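Bleacher plank swap at Hulgate field - aluminum caps or full replacement?
4 min read

dinu_bleachers
8/26/24
We have a set of wood bleachers at the Hulgate ball field, ten rows, steel angle frame, bolted to a concrete pad. The frame is in decent shape. The planks are not. Last August we replaced the worst of the seats with treated pine and those are already cupping. The park district has agreed to pay for something better and asked me to bring them two options.

Option one is aluminum caps over the existing wood. Option two is pulling all the wood and bolting down new aluminum plank. The caps came in at $4,000 for the seats only. I don't have a full number for the plank yet. There are 119 boards counting footboards, and the length is the same on all of them except the top row.

Has anyone done caps on footboards? The supplier says they are for seats but can be used on both.

skunine4
Don't cap the footboards. We did it at our field and water gets in at the bolt holes and stays there. The wood rotted from the inside and you couldn't see it until a board flexed under somebody. We ended up pulling everything three seasons later, so we paid twice.

On seats it's less of a problem but I still wouldn't do it over pine that is already cupping. The cap follows the board.

left_field_33
I disagree on the seats. We have capped seats that have been on a long time with no trouble. The difference is that we pulled each board, cut out anything soft, sealed the ends and then capped it. If you cap over whatever is there, sure, it will fail. That's a prep problem.

Footboards I agree, go with plank. You want the ribbed surface for grip anyway.

dinu_bleachers
How long did the prep take per board? My labor is whoever turns up. Last time that was six people and a lot of it was spent on seized carriage bolts. Table inside:

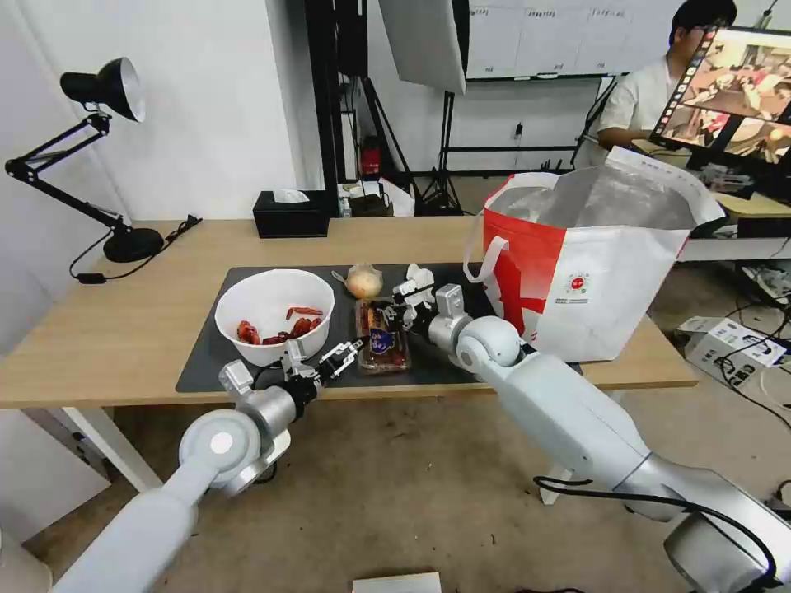 Onion, and the bowl with the red stuff in it.

Anyway, the bolts are the part that worries me with either option. Almost none of them came out with a wrench. We cut them.

left_field_33
Fifteen minutes a board once we had a routine. Longer for the first dozen. For the bolts get a cutoff wheel and don't bother with the wrench. Buy new hardware for everything and make it stainless or hot dip galvanized. Put a nylon or neoprene washer between the aluminum and the steel frame if the paint on the frame is gone. Bare on bare will corrode.

hulgate_parent
Which frame is this, the one on the third base side? I was told that one had no middle aisle and that any "replacement" would mean bringing the whole thing up to current code. Rails, gaps under the seats, all of it. Please check before ordering plank.

dinu_bleachers
Third base side, yes. I asked the district and they said swapping boards on the same frame is maintenance. They did not put it in writing. I will ask for that.

The gaps are a fair point. There is an open space between footboard and seat on the upper rows that a small kid could get through.

skunine4
Get it in writing. Ours said maintenance too, and then the inspector looked at it and wanted guardrail on the back and both sides. Mesh panels on the back rail were what took care of it for us.

For plank look at Lovo. They sell to parks and they cut to length, so you aren't paying for offcuts. Ask for anodized on the seats and mill finish on the footboards. End caps are extra and you do want them, the cut edges are sharp.

dinu_bleachers
I called Lovo this afternoon. They can do the lengths and they include the clips, so no drilling the plank itself. They want a drawing with the frame spacing. I measured and it is not even, two of the supports are off by more than an inch. Probably from when the pad was repoured.

Written quote should come next week. I'll do both versions, all plank, and plank footboards with capped seats, and let the district pick. The big white and red bag on the table:

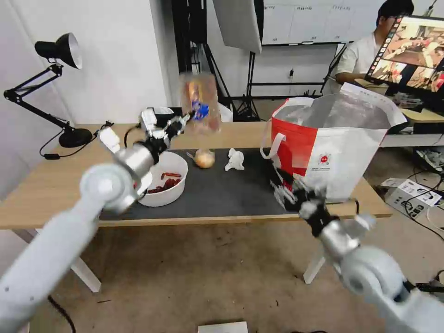

left_field_33
An inch off doesn't matter with clips, they slide in the channel. What matters is height. Run a string line across the supports on each row before you send the drawing. If one is low you shim it at the frame, and it's much easier with the old wood off.

skunine4
Agree on the string line. I still say skip the capped seat version altogether. If you give the district a cheaper option they will take it.

hulgate_parent
Cheaper might be all there is. The fall budget has $40 left in the line for small repairs, I saw the sheet. If this is coming out of the capital money then fine, but ask which one it is.

dinu_bleachers
Capital, as far as I know. I'll ask that along with the maintenance letter and post the quote here when I have it.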